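Call for Participants: Two-Handed Manipulation Study, Home Phase

Vavell is recruiting adults in Skutville to record household tasks in their own homes with a pair of hand-held grippers. The recordings are used to train Kivura, a control policy for two-armed robots.

In the lab phase, a policy trained on 1,000 demonstrations completed 94 percent of sorting trials on a bare bench. The success rate dropped when the same objects were placed on bedding. The home phase tests whether demonstrations on soft surfaces, under ordinary daylight, close that gap.

Participants complete 4 sessions between October and December. Each session lasts 30 minutes, not including setup. Tasks are picking up, sorting and putting away small items. Training is given before the first session.

You must be 18 or older, have full use of both hands, and have a bed or sofa available as a work surface. No technical background is required. Participants are paid per completed session.
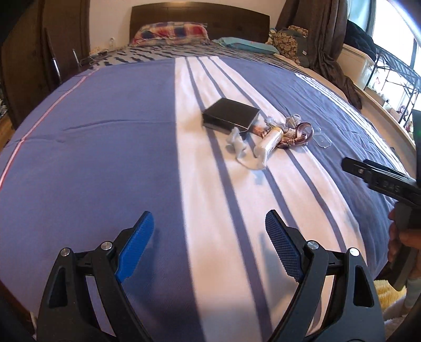 Filed under: Research Participation / Home Studies

Small items on a duvet, including a crumpled sock and a tangled bundle of cord or ribbon, with both grippers at the bed. To apply, complete the screening form on the Filali study portal and list the rooms you are willing to use.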